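Sallemen House – Shared Laundry and Sorting Room
Room Safety and Condition Checklist, with Comments
Completed by: Ebise Gebremichael
Round: March

Marks used: OK, OK with comment, Needs action, Not checked. Items marked Needs action stay on the sheet until someone initials them as done.

1. Entrance and lighting

1.1 Door opens fully and closes without being pushed. OK.

1.2 Light switch by the door works. OK with comment. The switch plate has been loose since the painting. It is safe to use but should be tightened on the next visit.

1.3 Emergency light comes on with the test button. OK.

1.4 Room notice is readable and current. Needs action. The notice still gives the old closing time. Replace with the new sheet from the Solby folder.

2. Washers and dryers

2.1 Hoses free of bulges and drips at both ends. OK. Checked by hand with the machines off.

2.2 Lint screens clean. Needs action. Dryer 2 had a full screen when I opened it. I cleaned it, but the reminder label on the door has worn off and a new one is needed.

2.3 Vent duct attached and not crushed. OK with comment. The dryer has been pushed back closer to the wall than the tape line. I moved it forward again.

2.4 Shutoff valve can be reached. OK. Please do not stand the drying rack in front of it.

2.5 Detergent closed and stored on the low shelf. OK with comment. The Flinik tub has a cracked lid. It still closes, but order another before it splits.

3. Sorting table and baskets

3.1 Table stands level and does not rock. OK. Leaned on each corner in turn.

3.2 Tabletop edges smooth, no splinters. OK. The rounded corners are in good condition. Keep this style if the table is ever replaced – the old one had square corners at hip height and people caught themselves on it.

3.3 Basket free of broken strands. OK. Ran a cotton cloth along the rim and down the inside. It did not catch. Repeat this each round, as a snapped end will pull threads in knitwear and can scratch hands.

3.4 Basket sits fully on the table while in use. OK. The olive-green wicker basket is the one to use for socks. Keep it clear of the table edge so it does not tip when someone reaches in.

3.5 Small items sorted one at a time, not tipped out. OK with comment. Socks should be lifted from the basket singly and matched on the table. When the whole load is tipped out, single socks end up on the floor and become a slip hazard. Odd socks go back in the basket until the end of the session.

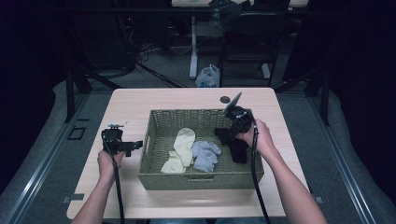 3.6 Round cable hole in the tabletop kept clear. OK with comment. Small items should not be laid over it. Baby socks have gone down it before, and the person looking for them had to crawl under the table.

3.7 White plastic bag on the carpet past the table. Needs action. Bags should not be left on the floor where people walk. Hang it on the hook by the door, or fold it and put it away if it is no longer wanted.

3.8 Chair kept back from the table. OK. The black chair may stay on the far side. Anyone who needs to sit while sorting can bring it up and should put it back afterward.

4. Floor

4.1 Carpet flat, with no lifted seams. OK with comment. The seam nearest the door is starting to fray. Trim the loose threads and look again next round.

4.2 Cables under the desk tidy. Needs action. They are tangled on the floor. Bundle them and fasten them up off the carpet so that a foot or a vacuum cleaner cannot catch them.

4.3 Hard floor by the washers dry. OK.

5. Shelving and supplies

5.1 Shelves fixed to the wall. OK.

5.2 Nothing heavy above shoulder height. Needs action. The Yan iron was on the top shelf with its cord hanging down. Moved to the lower shelf, cord wrapped. The weight limit for the top shelf should be posted.

5.3 First aid box complete. OK with comment. The burn gel is running low.

5.4 Lost items box emptied. OK. It held 13 single socks and a pillowcase. The socks were laid out on the counter for a day and then bagged for rags.

6. Follow-up

New notice for the door: E.G.
Label for dryer 2: E.G.
Cables under the desk: ask the building office for ties and clips.
Bag on carpet: owner to collect, otherwise clear it at closing.
Top shelf limit: not assigned yet.

Signed, Ebise Gebremichael
Copy kept in the Solby folder, second divider.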